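Shared laundry rooms: new hours, new prices and the water bill

The laundry rooms at Gretier and Rasten will keep longer hours starting in August. Both open at 7 in the morning, as before, but the doors now stay unlocked until 10 at night. The room at Mukcombe stays on its old schedule until the floor drain has been replaced. Residents there can use the Rasten room in the meantime with the same key card.

The longer hours follow the spring survey, which got 263 replies. Most people who wrote in said that the evening was the only time they could wash, and that the hour before closing was too crowded. A smaller number asked for an earlier opening. That was turned down, as the bedrooms on the ground floor at Gretier share a wall with the dryers.

The price of a wash has not changed. Drying goes up by a quarter per cycle to cover the gas rate that took effect this summer. Cards that already have money on them will work as usual, and nothing needs to be done to update them. If a card shows the wrong balance, bring it to the office with your unit number.

Water is the bigger cost. The three buildings used more of it this past year than the year before, and the laundry rooms account for part of the increase. We compared the meter readings with the cycle counts from the machines. Many loads were run on the heavy setting, which fills the drum an extra time for rinsing. Normal is enough for everyday clothes, sheets and towels. Heavy is meant for work clothes, rugs and anything with mud in it.

Half loads are the other part of it. The washers use nearly the same amount of water for a few shirts as they do for a full drum. If you only have a little to wash, it costs you less to wait a day or two. A full load should still leave room for a hand between the top of the clothes and the top of the drum. Packed tighter than that, the soap does not rinse out and people end up running the load twice.

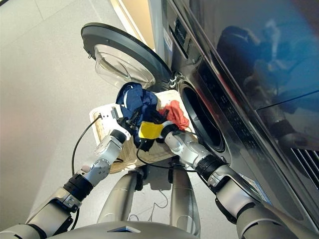 Dark and bright colors at the washer door. Check pockets before you load.

The repair company, Yilma, was called out several times this year for blocked pumps. Coins and hair clips were the usual cause, along with one house key that has not been claimed. It is at the office. A blocked pump takes the machine out of service until the part comes in, and the last one took 7 days.

On soap, please use the high-efficiency kind and measure it. Two tablespoons is plenty for a full load. Too much of it makes suds that set off the overflow sensor, and the machine then stops with the door locked. If this happens, leave it alone for ten minutes and the door will release. Do not pull on the handle. The replacement handle for the end washer at Rasten cost $206, and that came out of the general repair fund.

Clothes left in a finished machine may be moved to the folding table after 15 minutes. Please put them on the table and not on top of the dryer. Anything still on the table at closing goes on the shelf by the door, where it will be kept until the end of the month.

Lint screens need to be cleaned after every dryer load, including the last one of the night. The bin for lint is under the sink at Gretier and next to the window at Rasten.

The drain work at Mukcombe is set to begin on August 13, 2022. The hallway outside the laundry room will be closed while the floor is open, so use the side entrance to reach the storage lockers. A notice will go up on the door when the room is ready to use again.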